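The Grikex two-arm table unit is made for light sorting and picking at a bench, a kitchen counter or a packing table. We sell it to small food shops, training kitchens and people who want to test which chores can be given to a machine today. On this page we try to say clearly what it can do and what it can't do yet.

## What the unit is for

The unit has two arms, each with a two-finger gripper, and it works over a flat surface. You show it a task by guiding the arms by hand, and after enough repetitions it does the task alone. Produce is a good first subject. The shapes are different from each other, some pieces roll, and leaves and stems can hide the best place to hold.

We advise every customer to begin with artificial fruit. Plastic strawberries do not bruise, and you can repeat the same pick many times in one afternoon. A mixed group is harder than a row of equal pieces: whole kiwi beside half a kiwi, apple halves with the cut side up, a small pear with its stem, strawberries close together.

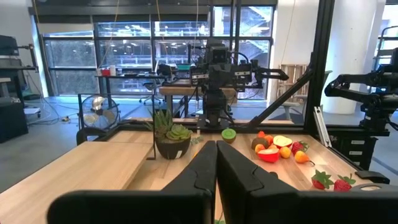
Can it put away my groceries?

It can move single items from a table to a tub or a shelf when the places are known before. Full shopping bags, thin plastic wrap and closed refrigerator doors are still outside its ability, and we do not expect this to change before November.

## Chores we consider ready

- Moving firm fruit or small firm objects from table to container
- Sorting by color or by type, when the pieces do not lie on top of each other
- Setting out the same items in the same places at the start of a shift

## Chores we consider not ready

- Peeling, cutting, and anything else with a blade
- Folding cloth (it works sometimes, and sometimes is not enough for a product)
- Washing dishes by hand
- Soft ripe fruit, for example real strawberries, which the fingers can mark

## Speed

A person is faster. In our own tests the unit needs around 8 seconds for one pick and place with artificial fruit. A trained worker does the same in 2. The advantage comes only in the long hours, when the task is dull and the time is not critical. If you have a rush at noon, please keep people at the table.

## The working surface

A plain wooden tabletop is fine. Glossy boards give reflections from ceiling lights, and these can confuse the cameras, so a matte cover is sold separately. Leave free space on both sides so the arms can come in from left and right without touching each other. Large pieces near the front edge, such as a big strawberry with wide leaves, should be practiced separately from the small ones, as the gripper has to open wider and approach from another angle. 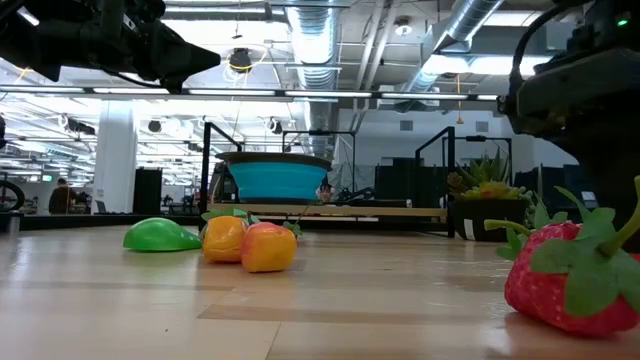
Aatos Leinonen wrote to us after his first weeks with the unit that he had expected a kitchen helper and received "a very patient beginner." He added that sorting had become useful in his shop, but that he still clears the table himself in the evening, and he asked us to put this on the product page.

We agree with him, and the evening clearing is now on our list for the Kallio software version. It will not be in the first release.

## Ordering

| Item | Note |
|---|---|
| Grikex table unit | Two arms, two grippers, controller |
| Pundley finger set | Softer tips, for round objects |
| Matte table cover | Cut to your table size |
| Practice produce | Artificial, mixed types |

Delivery is from our Prilleck warehouse. Installation takes one day, and the training visit is included in the price. The unit can be returned within 7 days after installation if the chore you bought it for does not work. Please describe this chore in the order form, in your own words — a short text of up to 300 characters is enough.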